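Giving up bottled water at home

3 June 2022

We stopped buying bottled water in December. I had been meaning to write this up since then, and a reader asked last week which filter we ended up with, so I'm doing it now.

For years we bought a case of Verora almost every time we went to the store. It was a habit left over from our apartment on Luller Street, where the tap water came out cloudy for the first minute and tasted like a garden hose. Then we moved to the house and kept on buying the cases. The water here is fine. It has a chlorine smell in summer and leaves white marks on the kettle, and that's the worst I can say about it.
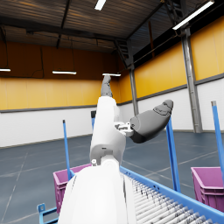 What changed my mind was the garage. We store the empties in bags until someone drives them to the return center, and in December I couldn't get to the snow shovel. I counted that day. There were 103 bottles, and that was after one trip to Renau already that month.

I looked at under-sink systems first. They work well from what I've read, but I didn't want to drill into the counter, and the cabinet under our sink is full of pipe as it is. A pitcher was the other choice. I bought a Hakala, the larger one, with two filters in the box. It fits in the refrigerator door if you take out the lower shelf.

The first pitcher of water tasted faintly of plastic. The leaflet says to throw out the first two fills and I had only thrown out one. After that it was good. It takes the chlorine smell away completely. It does less for the white marks — I still descale the kettle, only less often than before.
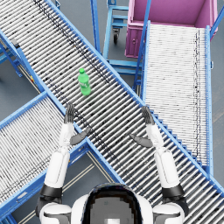
Cost was harder to work out than I expected. The pitcher was $98, which is a lot for a pitcher. Replacement filters are $17 each, and I change ours when the flow slows down, usually before the light on the lid tells me to. I didn't keep receipts for the bottled water, so I can't give an exact comparison. Our grocery bill is lower and I don't carry cases up the back steps anymore.

The part we got wrong was drinking water away from home. The first month we kept forgetting to fill anything before leaving, and bought single bottles at gas stations, at gas station prices. Now two steel flasks stay by the front door. They get filled at night. If one is missing from its spot in the evening it's probably in the car.

We still buy sparkling water sometimes. I tried a carbonator at a relative's house and found it loud and fussy, so that one can wait.

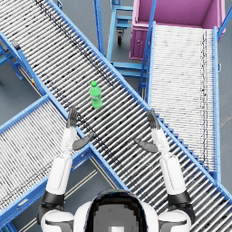

Where the empties go

Our return center is the one in Renau, behind the hardware store. They want caps on and bottles uncrushed. Glass goes in the far door. Go in the morning if you can, as the line gets long after lunch and the machine that prints the slips runs out of paper.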